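Pen cup

A pen cup, also called a pencil cup or desk cup, is a small open container that holds pens, pencils and markers upright on a desk or table. Most are cylinders, though square ones are also sold.

Materials

Common materials are wire mesh, plastic, ceramic and wood. Mesh cups usually have a solid rim and base — the rim covers the cut ends of the wire. A cup 100 mm tall keeps most pens within easy reach.

A black mesh pen cup on a white tabletop, with a marker, a yellow melon and an apple. 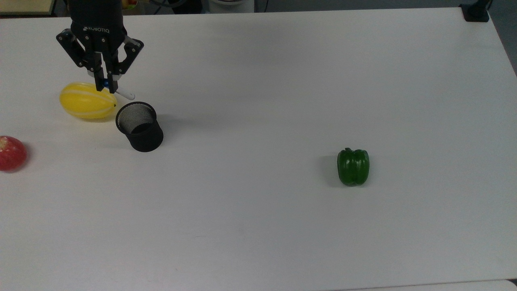 Care

Dust collects in the mesh and can be brushed out. Ink marks on the bottom come off with a damp cloth.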